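**Taller compartido – 17 de septiembre de 2018**

## Kingi aprende a ordenar la mesa (o eso dicen)

Los que pasáis por el taller de Bolludgate ya conocéis el proyecto Kingi: un brazo de sobremesa hecho con piezas impresas y motores de segunda mano que, según el cartel de la puerta, recogerá la mesa por nosotros. Empezó en mayo. Desde entonces he oído prometerlo para «la semana que viene» más veces de las que me gustaría recordar, y sigo dejando los destornilladores donde me da la gana.

El grupo cambió de estrategia antes del verano. Programar cada movimiento a mano era un suplicio, así que ahora graban a personas haciendo las tareas y esperan que el programa saque de ahí sus conclusiones. Para eso han montado una pinza de mano con cámara de gran angular y, aparte, unos arneses para las manos con marcadores impresos. La idea no me parece mala. Lo que me parece es cara en horas. 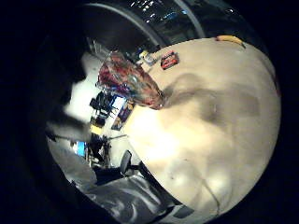

*La mesa de trabajo de Bolludgate a través del gran angular, con la bolsa roja.*

La bolsa merece su párrafo. Cualquiera de vosotros la coge sin mirar. Para un programa, una bolsa de plástico arrugada tiene una forma distinta cada vez que la sueltas, y además brilla. Pregunté si no convendría empezar por un taco de madera y me contestaron que con tacos ya funciona. Pedí verlo. En la demostración de aquella tarde, de 20 intentos con el taco salieron bien los que quiso la pinza, y el resto acabó en el suelo o con alguien diciendo que la luz había cambiado.

De la luz se habla mucho en este grupo. Con el sol de la tarde el tablero se quema en el vídeo, y de noche aparecen reflejos en los cristales. Yo propuse unas cortinas. Cuestan menos que cualquiera de las soluciones por software que se discutieron durante media reunión, y siguen sin comprarse.

Luego está el asunto de las dos manos. Los cubos con patrones en blanco y negro van encima de cada arnés, y una cámara fija los sigue para saber dónde está cada mano y cómo está girada. Cuando se ven los dos, el sistema Witine (así han bautizado al programa de seguimiento) va bastante fino, lo reconozco. Cuando un brazo tapa el cubo del otro, la mano desaparece y reaparece donde le parece.

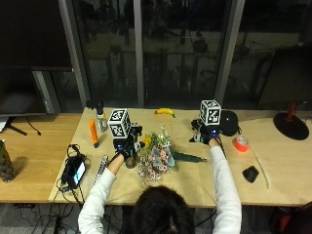 El grupo defiende que la variedad de objetos es lo importante, y que si solo grabas cosas duras y cuadradas acabas con un robot que solo entiende de cosas duras y cuadradas. De acuerdo. Pero un paraguas no se agarra como un plátano, y el objetivo de 200 grabaciones que han puesto en la pizarra se reparte entre tantos objetos que a cada uno le va a tocar muy poco. Ya veremos.

Lo que sí me ha convencido es el trabajo mecánico. El soporte del cubo va por la tercera versión y por fin no baila – los dos primeros se aflojaban al girar la muñeca. Los planos están en la carpeta Cenitz del servidor, por si alguien quiere imprimirse el suyo. Calculad más de 30 minutos de ajuste la primera vez y llevad vuestra propia llave Allen, que la del taller anda perdida.

Quien quiera prestar sus manos para las grabaciones puede apuntarse en la hoja de la entrada. Traed también algún objeto raro de casa, que no os importe ver caer. El brazo en sí sigue en su estantería, esperando un controlador nuevo, y hasta que llegue la mesa la recogemos nosotros al cerrar.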